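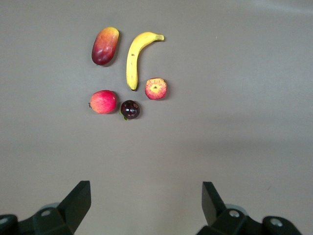

Salim Owino asked on Tuesday whether a narrator who lies to the reader can still be fair, and most of this handout comes out of that.

Week 2: unreliable narrators in middle-grade fiction

Read to page 50 of Helthorpe before class. Mark any place where the narrator leaves something out. Compare the argument on page 38 with the version his sister gives on page 221.

Terms: narrator, implied author, withheld information.

Write one paragraph on who you believe and why. Bring it on paper.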